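Category: Project updates > Automation

Progress report, Cirkemley gripper cell, 07/05/2021

Right, this one's a bit longer than my last update as quite a lot has happened since the April report, and most of it involves me lying under a bench with a torch. The short version is that the Cirkemley cell is back up, the grippers are closing square again, and I've spent a little less of the Quansah money than I said I would. The long version is below, so get a cup of tea!

You'll remember I was moaning about the finger pads. The old ones had gone shiny at the tips and anything smooth was sliding about in them. I've now fitted the textured navy ones from Stoltach to every gripper, and they're a big step up. They do want bedding in, mind. I ran 621 open and close cycles on the first pair before I let it near a proper job, checking the gap with a feeler gauge as I went, and it settled down nicely after the first couple of hundred.

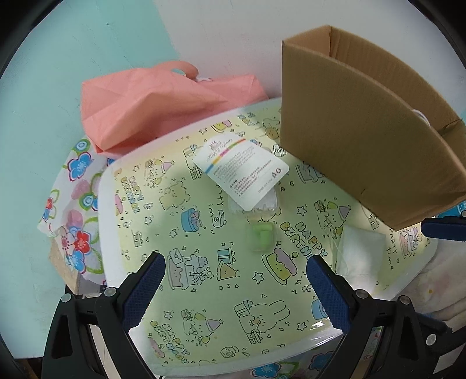 Calibration is the bit I've changed the most. Kumex supplied a plain grey test board with the kit and it's fine for zeroing, but it's far too kind to the tools, so I now finish every set-up on a busy surface. The birthday-print tabletop is my favourite for this, with its cartoon animals and cakes going every which way, and a glossy top that throws a nasty bright glare spot back at you near the finger. If the tracking holds its position over that lot I'm happy to sign it off. I also like having floppy stuff to reach for, like the white fabric pouch with the string, next to something flatter like the cardboard product card, as the two ask very different things of the pads. My routine is fingers wide open first, check both sides match, then close on nothing, then start picking.

Now the repair. One of the linkages had developed a click, which I blamed on the motor for far too long (sorry, that's most of a morning gone). It was a pin with a worn seat, letting the arm rock a touch before it moved. I've swapped 4 of the pins, put a smear of grease on each and redone the end stops. The click's gone and the two sides now meet in the middle, which they hadn't done since I took the cell on.

I've also written up a proper maintenance sheet, as up to now it's all been in my head and on the back of delivery notes. Wipe the pads before each session, check the pins for play once a week, recalibrate after any knock, however small. It's 13 lines long and taped inside the cupboard door.

Still to do: the cable on the second tool needs a better clip, as it snags when you turn your wrist, and I'd like a spare set of pads on the shelf before we ramp up. Stoltach are quoting 4 weeks for those, so if you could nod the order through soon I'd be very grateful. I'll send the updated costs over separately once the last invoice turns up.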